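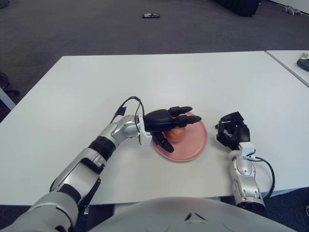
Hand stalls above the fruit, planner says goal reached. What am I missing?

posted by Shinji Oda
tags: grasping, planning, perception, tf

Two arm setup, white table, pink plate, one piece of fruit on the plate. Hand comes in from above, palm down, thumb on the near side. Pregrasp is fine, looks how I want it. Then I ask for the final approach and the arm either

- doesn't move at all, and the planner returns success
- or goes down a tiny bit, stops, and the planner returns success

No error, no collision warning in the log. The goal checker just says it's there. It is not there.

What I have:
head camera only, no wrist camera
fruit pose comes from segmentation + depth, center of the mask projected out
Droltex for planning, version from May, default tolerances (I think, config was copied from an older project)
control loop at 1000 Hz, perception is way slower than that obviously
fingers are closed by a separate node that waits for the "reached" flag

If I skip perception and type the pose in by hand it works. So I figured perception, but the pose I get printed looks sane?? Off by a hair maybe. Also tried making the goal 40 mm lower on purpose, and then it moves, but overshoots and I have to hit stop.

The other arm is parked by the plate the whole time, not in the plan group. Don't know if that matters.

Second thing, maybe related. When the plate is empty the detector still gives me a fruit now and then. Low score but it's there, and the planner happily takes it as a target.
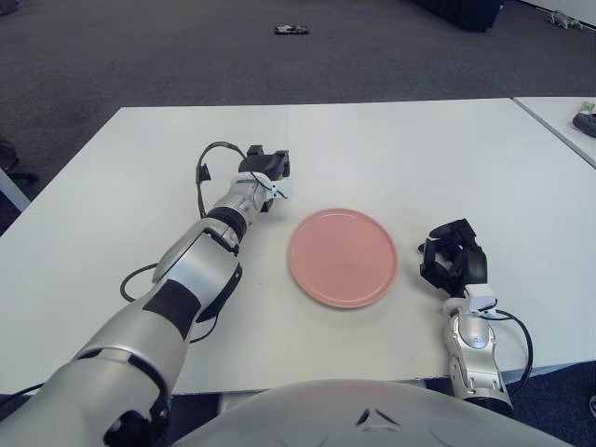 Wakana Yagi
Check your goal tolerance before anything else. "Returns success without moving" nearly always means the start state already counts as the goal. You copied a config from an older project, so go look at the position tolerance in it and look at the UNITS. Droltex wants meters. If the old file had it in something else you could easily have a tolerance bigger than your whole approach move. That also fits the thing where it moves once you push the goal lower, you just got outside the ball.

Print these right before you call plan:
current hand pose
goal pose
distance between the two
tolerance it is really using (not the one in the file, the one loaded)

If distance < tolerance you're done debugging.

The overshoot is a separate problem. You asked for a goal 40 mm too low and it went there. Don't do that over a hard plate, put a floor plane in the planning scene a bit above the table.

About the parked arm: not in the plan group doesn't mean not in the collision model. Should be in there as a static obstacle. If it isn't, add it before you start moving the plate around, the two hands end up close.

Chiyo Furukawa
had the same thing, restart the planner node. worked for me

Emilian Toma
Restarting only helps if something stale is loaded, which could be the case but I wouldn't stop there.

I'd look at timestamps too. You've got one head camera and slow perception. When the hand is over the plate it covers part of the fruit, the mask shrinks, and the center of the mask slides toward whatever bit is still visible. Also some of the depth pixels you think are fruit are now knuckles. So the pose can jump UP toward the hand right when you ask for the last move. Looks sane when you print it because you're probably printing it with the arm out of the way.

What we do:

1. detect with both hands clear of the plate
2. freeze that pose, stamp it, store it in the base frame (not camera frame, if the head moves a little you're hosed)
3. go to pregrasp
4. final approach as a straight line from the frozen pose, no new detections allowed
5. after the fingers close, turn detection back on

For the ghost fruit, don't fix it in the planner. Require the same detection over several frames before it becomes a target, and drop anything without height above the plate surface. We fit the plate first, then look for stuff sticking up from it. Killed nearly all of ours. Score threshold alone didn't do it, ended at 80 percent and it was still letting junk thru.

And don't close the fingers off the reached flag. Read the joint states and check yourself.

Shinji Oda
ok it was the tolerance. Loaded value was 40, file was in mm. So forty METERS, everything in the building was the goal. The lower-goal thing must have been me sending it down a different code path, the jog script has its own checker, will look at that later.

Fixed that and it approaches now. Pose does jump when the hand is over the plate, so Emilian is right as well, doing the freeze thing next. Restart did nothing, sorry Chiyo.

Still have to do the parked arm and the floor plane. Leaving this open til the ghost detections are gone.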